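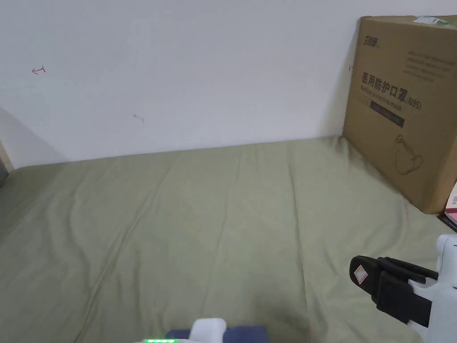
Ebony Lowther asked me after the March meeting whether she would still be folding in a year. She did not ask it in an angry way. She was putting on her coat, and she wanted to know if she should say yes to the new lease on her flat.

I did not have a good answer then, and I am writing this post partly to find one.

For readers who are new: I work at Viltcombe, where we wash, fold and pack clothes and bed linen for care homes. There are 31 of us. Since the winter we also teach the folding to machines. A person does the task with grippers, the movements are recorded, and later a program tries to learn from them. The name of the project is Boketti, and I am one of the persons who records.

The work sounds easy. You have a bed with a green sheet, a blue T-shirt, and you must fold it as you would at home, only slower. On my first day I did it 45 times and in the evening my wrists were sore. A hand feels when it has taken two layers of cloth instead of one. With the grippers I must look for this, and I was surprised how little I had ever looked at a shirt.

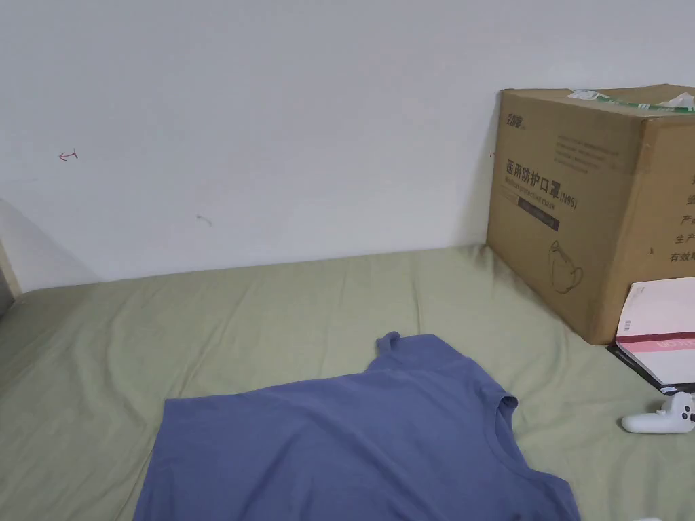 What has changed on the floor

The first change is how we talk. Before, the quick folders were simply quick. Now the engineers come and ask them why they take the sleeve first, and some of them have never been asked anything about their work. Ebony likes this part. She corrected one of the written instructions and they kept her version.

The second change is less nice. Recording pays a little more per hour than folding, and the places are few. Tarmo Baranauskienė applied twice and did not get one — he does not say much to me at lunch now. I understand him.

The third is the numbers. We were told the program needs 3,000 good recordings before the first test. It makes the end of something feel like a date in a calendar, although management says no jobs will go and I have no reason to call them liars.

I told Ebony in the end to ask for it in writing. She did, and she is waiting for the reply. She signed the lease anyway.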